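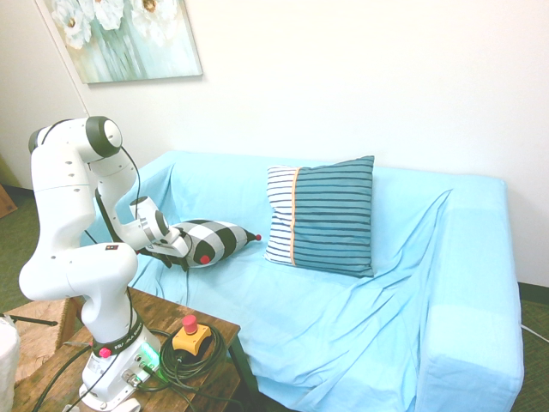

Shireen Hendricks wrote in to ask whether she could light the brick front of her two-story house without it looking like a car dealership. Her first try was a pair of floodlights at the curb, and all they gave her was a flat orange wall and a glare in the upstairs bedroom.

Yes, you can, and brick is one of the most fun surfaces to work with! The trick is called grazing: you put the light very close to the wall and aim it nearly straight up, so every bit of texture throws its own little shadow. I love this job. It takes an evening to plan and most of a Saturday-sized chunk of time to put in.

Reading time: 4 min

Before you buy anything

Walk outside after dark with a strong flashlight. Hold it a foot or so from the wall, down at ground level, and point it up. Then step back a few inches at a time and watch the texture fade. Have a friend hold the flashlight while you go stand across the street, because the view from there is the one that matters. Mark the spots you like with a tent peg or a stick.

Look for window frames, corner bricks, arches, anything that sticks out. Those catch light beautifully. Skip the stretches between windows where there's a downspout or an electric meter.

What you'll need

Low-voltage LED uplights with a narrow beam for tall sections and a wider beam for anything under a window
A 12-volt outdoor transformer with a timer or a light sensor
Direct-burial low-voltage cable
Waterproof connectors
A flat spade, gloves and a few stakes

My own house runs on a Jandine transformer and Clalleo uplights, but any decent outdoor-rated set will do the job. Add up the wattage of your lights and leave spare room on the transformer. You will want to add one more light later. Everybody does.

Picking the color

For red or brown brick, go warm. 2700K is my pick and it makes old brick glow. Pale limestone or white stucco can take 3000K nicely. If your fixtures are tunable, set them all the same to begin with and live with that for a week.

Putting it in

1. Lay everything out on top of the ground first. Set each light at its marker, run the cable loosely between them and plug in the transformer at a GFCI-protected outdoor outlet. If you don't have one, get an electrician to add it.

2. Wait for dark and adjust. This is the best part! Tilt each head until the beam climbs the wall and dies out just below the eaves. Light that shoots past the roof is wasted on the sky, and the neighbors won't thank you for it.

3. Check from indoors. Sit in each front room and look toward the window. If you can see a bright lamp, move that fixture sideways or add a glare shield.

4. Call 811 a few days before digging so the buried lines get marked. Then unplug the transformer, cut a narrow slit with the spade and tuck the cable in at the depth the manufacturer gives. Leave a small loop of slack at every light – plants grow and fixtures get moved.

5. Make the final connections, plug back in and set the timer. Mine goes off at 11 p.m.

A few fixes

If the far lights look dim, your cable run is too long or too thin. Feed the line from the middle, or use a heavier gauge. If you get bright puddles at the bottom of the wall, pull the fixtures out a couple of inches. Wipe the lenses every spring – mulch dust builds up faster than you'd think.

Last updated: September

Related
Path lights that don't look like a runway
Choosing a transformer for a small yard
Lighting a front porch with one fixture
Uplighting trees in winter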